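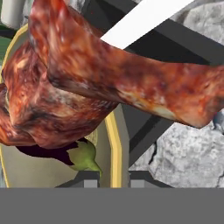

November 2021

Murray Friesen came by my desk before I had my coat off and told me the new planner was done. He says done the way other people say started. I asked him done compared to what, and he said compared to last week, and went to get coffee.

So I spent the day on it. Flitberg wants the kitchen set in January, all of it, bowl and sink included, and so far the plan has been to let Davo learn everything from the rendered kitchen and worry about the real one later. I have said what I think about that in two meetings. I'm writing it here a third time because at least the notebook doesn't say "good point" and move to the next slide.

The run log had 3,594 episodes in it. Murray's summary uses 1,495 of those and calls them the clean ones. I went looking for what clean meant and found a filter in the Yau scripts that drops any episode where the wrist view loses the bowl rim for more than 14 frames in a row. Well, fine, but the wrist view loses things all the time. You hang a camera behind the fingers and then put a roast chicken in front of it, what do you expect it to see? Those are the episodes I care about. If you throw out every case where perception struggles and then report that perception is holding up, you have measured your filter.

Wrote that to Murray, a bit more politely. He wrote back that the occlusion cases are "a known item." Everything is a known item.

Isabelle Pelletier sat with me after lunch and we stepped through the bowl and sink task by hand, one tick at a time, with the planner's output next to the two outside views. This was the useful part of the day. She doesn't take the success flag at its word either. The flag in this task only asks where the center of each object is relative to the basin volume. It doesn't ask if the thing is resting on anything. It doesn't ask if the arm is still touching it. We read the code twice to be sure, and she made a little noise at the second reading that I won't try to spell.

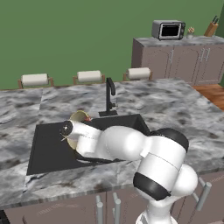
Her worry is the wrist angle. The planner scores a path by joint travel and clearance and nothing else, so it will happily turn a bowl up on edge if that saves a bit of elbow. With an empty bowl, who cares. With food involved the tilt is the whole problem, and there is no term for it. I asked why there's no term for it. She said there was one, in the old Sirkitz branch, and it got cut because it made the solver slow. How slow? She didn't remember. I dug up the old timing notes and it was 12 milliseconds a step. We gave up caring about the food for 12 milliseconds.

I'd like to put it back. A soft cost, nothing clever, with a weight that goes up when the object is a container and there's something near it. Isabelle thinks the container label itself is shaky, and I believe her. The detector gets its labels straight from the simulator during training, so it has never had to guess, and then we clap when it guesses right on more of the same. I don't know what it does with a rim seen edge-on. I don't think Murray does either. We queued a small set just for that, bowl at steep angles, different food models, with the label feed turned off.

Then there's the contact model, which I don't trust at all. Friction between the fingers and the bowl is one number for every surface in the kitchen. Marble, bowl, chicken skin, eggplant, all the same. Murray says randomizing it will cover us. Randomizing around a wrong number gives you a cloud of wrong numbers, and I said so, and he said the cloud might include the right one. I had no answer ready, which annoyed me all the way through the afternoon.

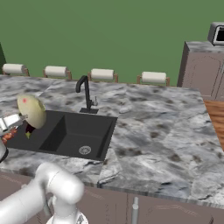
To be fair to him, the new code is easier to read. The replanning loop used to be spread over three files and now it's in one, and when it gives up it says why. I found two stale transforms because of those messages. One of them was mine, from the spring. Fixed it and didn't mention it to anyone, though I suppose it's in the commit.

Left open for tomorrow:

- rerun with the filter off, all 3,594, and split by how long the rim is hidden
- change the success check so it waits for the arm to let go
- tilt cost back in, timed properly this time
- ask Flitberg what they mean by "kitchen set," in writing

I still think January is too soon. Isabelle thinks so too but won't say it in front of Murray until we have the rerun, and she's probably right to wait. The edge-on set was still in the queue behind somebody's Sirkitz job when I left.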